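Afonso Prata
Janeiro de 2018
Notas sobre o segmentador, segunda parte

Na primeira parte fiquei pelo alinhamento dos relógios. Falta o que vem depois: cortar cada gravação em fases (aproximação, contacto, transporte, largada) sem anotação manual. Ao módulo que faz isto chamei Graster e continua a ser um processo Python único, com uma fila por fluxo e um ficheiro de configuração que cresceu mais do que devia.

A versão anterior usava apenas a abertura dos dedos. Se a abertura estabilizava acima do zero mecânico durante 14 tramas, declarava-se contacto. Com caixas e objectos rígidos o critério serve. Com uma tira de papel, a abertura final confunde-se com a da garra fechada em vazio, e o segmentador classificava a preensão como tentativa falhada.

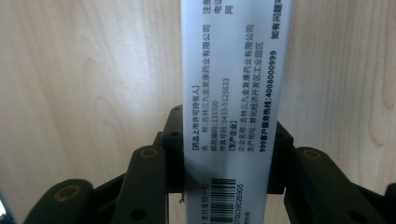

A correcção foi acrescentar um segundo sinal, calculado na imagem. Tomo uma região fixa entre as pontas dos dedos, estimo o fluxo óptico e comparo-o com o do resto do fundo. Se a região se move com a garra e o fundo não, há objecto preso. O limiar é relativo, normalizado pela velocidade da pose estimada, e por isso não precisa de ser reajustado de sessão para sessão. Quando a garra está parada o teste não tem informação e devolve "indeterminado". Preferi um terceiro estado explícito a forçar um booleano; a máquina de estados a jusante mantém a fase anterior até haver evidência.

O custo é aceitável: até 8 ms por trama no portátil, com a imagem reduzida a um quarto. Não tentei passar nada para a GPU.

A estimação de pose deu mais trabalho. Uso odometria visual-inercial sobre a imagem da própria garra, e o que a degrada é a distribuição dos pontos característicos. Um tampo de madeira clara tem veio suficiente para o detector disparar, mas as riscas finas e quase paralelas produzem descritores muito parecidos entre si e os emparelhamentos deslizam ao longo do veio. Para lá da mesa o problema inverte-se - a cortina preta não dá quase nada, e os ecrãs acesos dão cantos fortes cujo conteúdo pode mudar de uma trama para a outra. Os dedos da garra, um de cada lado, também atraem pontos, todos imóveis em relação à câmara, e têm de sair com uma máscara.

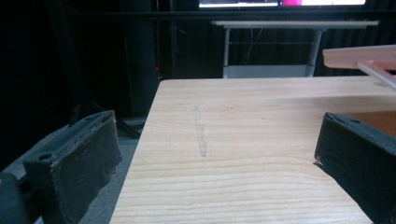 O filtro de emparelhamentos passou por isso a ter duas etapas. A primeira limita o número de pontos por célula numa grelha regular, para que nenhuma zona domine a solução. A segunda rejeita regiões saturadas, com uma margem de dilatação em volta, o que elimina ecrãs como os dois que ficam ao fundo, por cima da segunda mesa. A máscara dos dedos depende da abertura: tenho uma tabela de polígonos indexada pelo codificador e interpolo entre entradas vizinhas. Na sequência de referência, com 1492 tramas, restaram 2 perdas de seguimento, ambas em rotações bruscas do pulso.

Para tarefas com as duas mãos falta ainda a pose relativa entre garras. De momento calculo cada trajectória em separado e alinho-as através da câmara da cabeça, que vê ambas durante a maior parte do tempo. A placa triangular branca de cada garra serve de referência grosseira: três pontos escuros junto aos cantos e geometria conhecida, portanto um PnP com ambiguidade que resolvo pela continuidade temporal. Se uma das placas fica oculta, propago pela odometria e aumento a covariância. O planeador recebe a covariância mas, por enquanto, ignora-a.

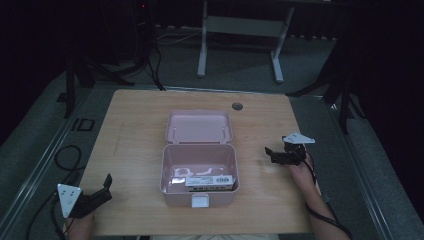 Sidra Ghauri leu o rascunho e objectou que alinhar as trajectórias depois de estimadas desperdiça informação: as observações da cabeça deviam entrar como factores no mesmo grafo, e a covariância sairia consistente em vez de ser inflacionada à mão. Tem razão quanto à consistência. O obstáculo é prático, o meu optimizador corre por janela deslizante e as três câmaras não têm a mesma latência. Teria de reordenar as medições antes de marginalizar, e a fila actual descarta o que chega atrasado.

Fica no ramo experimental, com o código da fila reescrito e os testes de regressão ainda por adaptar. O formato dos ficheiros de saída mantém-se, excepto o campo da fase, que passou de booleano a inteiro. Quem estiver a ler os ficheiros com o script antigo tem de actualizar o analisador.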